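Santino Painemal
Making lunch for the shop this month, so I'm putting the whole thing in one thread. People keep asking me for the corn dish and I keep typing it out again.

2/
Background: I sell bags. Mostly black ones, because that's what people buy. The back of the store has a glass table and floor outlets, so that's the kitchen. No stove, no oven, no hood. Everything has to work in a round electric cooker.

3/
The cooker is a Valtero, bought secondhand in Detstead. One dial, no timer. I use my phone for the time. It holds enough for the people on shift and a bowl to take home.

4/
I do all the cold prep at home the night before. Corn cut off the cob, onion chopped, eggs beaten and cooked thin in a pan. In the morning I only carry things in and set them out.

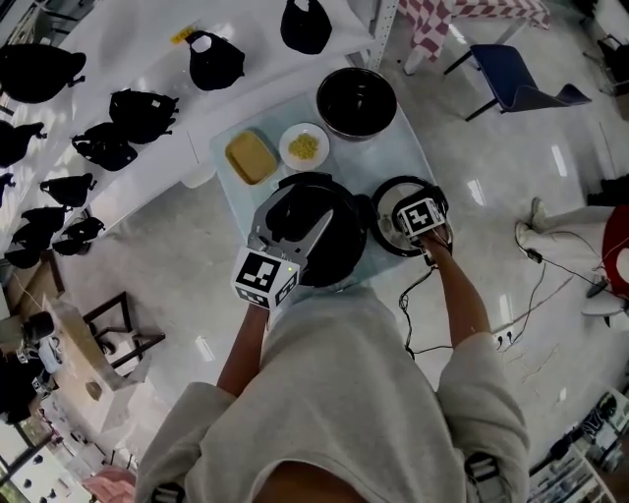
5/
Order matters a little. Onion goes in first with butter, dial on low, lid on. 8 minutes. Don't rush it. If the onion browns the corn tastes like onion and nothing else.

6/
Then the corn. Salt now, not later. A splash of milk, enough to wet the bottom. Lid back on. Stir it every so often and scrape the sides, the Valtero runs hotter on one side than the other.

7/
If you use frozen corn, let it thaw and drain it first. I skipped that once and got soup. We ate the soup.

8/
Someone asked where the lid goes when it's off. On the table next to the cooker, rim down, on a folded towel if it's hot. I wouldn't put a hot lid straight on glass. Maybe it's fine. I don't want to buy another table.

9/
Cord: the outlets are in the floor, so the cord goes down and across the tile. I plug in last and unplug first. Also tell whoever is bringing boxes through that lunch is on.

10/
Smell was my main worry with the bags so close. Corn and butter are no problem. Eggs are no problem. Fish I tried one time in October and the canvas ones held it for days. No fish.

11/
Same reason I don't fry anything in there. Grease gets into straps and zipper pulls and you can't get it out of the woven ones. Low heat, lid on, wipe the table when you finish.

12/
Cost, because that was the other question. I put in 70 pesos a head for a corn day. The lunch place on Troncoso charges more than that for a sandwich. Cheese is extra and I don't always get it.

13/
For a bigger group I bring the large pot and mix everything in that once the corn is cooked. More room to stir. The cooker gets crowded fast and then half the corn ends up on the table.

14/
Leftovers go home the same day. There's no fridge in the store and I'm not leaving food out overnight next to stock.

15/
Cleaning: let the cooker cool with the lid off. Warm water, soft sponge, leave it five minutes. Don't use the rough side, the coating on my last one was gone in a year.

16/
Someone just replied asking if you can do rice in the same cooker. Yes. Rinse it, do it before the corn, tip it into the big pot and cover it while the corn cooks.

17/
Next I want to try beans from dry. I think they need soaking and 90 minutes, but I haven't done it in this cooker. If you have a Valtero and you've made beans in it, tell me what you set the dial to.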